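Atinga Simulation Workstation and Bedroom Task Pack: Equipment Page and Purchase Planning

February 27, 2025
By Innes Galbraith

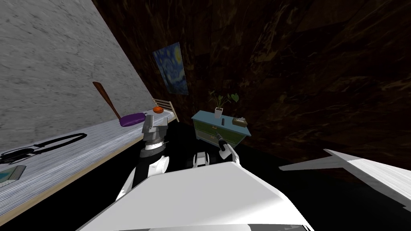 Bedroom task pack, simulated view. Both arms of the robot are up, one near the bed and one at the dresser.

The Atinga is a workstation and software bundle for groups that plan to buy a two-armed mobile robot and want to do task development before the hardware is on the floor. It is sold by Dravance as a single line item or as separate parts. This page covers what is included, what is not, and what a buyer should put in the budget.

What the bundle contains

The base bundle consists of one tower workstation, one floating license for the Atinga simulator, and the Bedroom task pack. The pack holds 58 room layouts. Each layout has its own furniture placement, wall and floor textures, lighting and loose objects. Bed, dresser and wall decoration appear in different arrangements, and small items are placed on the furniture tops at load time. Item placement can be fixed by seed or left free.

Textures are assigned independently of furniture type. A bed surface may carry wood grain and a wall may carry marble. Buyers who need fixed, realistic finishes can turn this off in the layout settings, but most will want it on for training vision models.

The robot model is loaded separately from the room. The standard library includes four two-armed platforms with interchangeable grippers. Other platforms can be imported if the buyer holds a valid description file with joint limits, link masses and collision geometry. Import of a file without collision geometry is possible but is not supported.

Workstation

The tower is supplied with the simulator installed and licensed. It needs a standard office outlet and a wired network connection. Wireless works for license checks only. Buyers may supply their own machine. In that case Dravance sends a check script, and the license is not issued until the script passes.

Noise under load is noticeable. If the tower will sit in a shared office, plan for a ventilated cabinet or a cable run to a separate room. Rack mounting is available on order and adds to the lead time. The rack rails are not included.

Price and license terms

Base bundle: $3,059, with the first year of the license included.
License renewal: $959 per seat per year.
Additional task packs: quoted separately.

A seat is one running instance of the simulator. Opening the layout editor does not use a seat. Running a batch job does, and a batch job split over several processes uses one seat for each process. This is the most common reason for an order to be revised after the first quarter, so the number of parallel runs should be settled before the purchase order goes out.

Licenses are tied to a site. Moving a license between sites requires a written request and is limited to one move per license year. If a renewal lapses, existing scenes and logs stay readable and new runs are blocked. There is no reinstatement fee.

Planning for cameras and views

The simulator renders from any camera defined on the robot or in the room. A head camera on a two-armed platform will often have a good part of its view taken up by the robot's own body and arms, and the room may appear at a steep tilt depending on the mounting angle. Both effects should be left in when the data is meant to match the real machine. Set the camera mount from the drawing of the robot you intend to buy and record the revision number of that drawing with the order.

Each added camera lowers the frame rate. Depth output lowers it further. Buyers who need more than two cameras at full resolution should ask for a timing report on their own layout before choosing the workstation.

What to budget outside the bundle

- Storage. Rendered episodes are large. Network storage should be costed for the full project, with space for at least one complete rerun.
- Staff time. Ross Pollock, who handles installations for Dravance, recommends setting aside two weeks of one engineer's time for import and joint checks on a platform outside the standard library.
- Real objects. If the work will move to hardware, the household items used in simulation need physical counterparts of similar size and weight.
- The robot. Nothing in the bundle includes or reserves physical hardware.

Grippers deserve a separate line. Contact settings in the simulator are per gripper, and a change of gripper late in a project means that grasp tests have to be repeated. Agree on the gripper first and the arm second where the schedule allows.

Delivery and support

Bundles ship from the Pokham warehouse. License-only orders are delivered by email. Orders that must be installed before the fall term should be placed before August.

Support is by email during the license year and covers installation, license faults and errors in the supplied layouts. It does not cover reward design, policy training or third-party controllers. Layout errors can be reported with the seed number and a log file - a screenshot alone is usually not enough to reproduce a placement fault.

Returns are accepted on the workstation if the seal on the case is intact. Activated licenses are not refundable.

Related items

Urell Kitchen Task Pack
Atinga Additional Seat License
Rack Conversion for Atinga Workstation
Gripper Contact Settings: Notes for Buyers
Planning Storage for Rendered Episodes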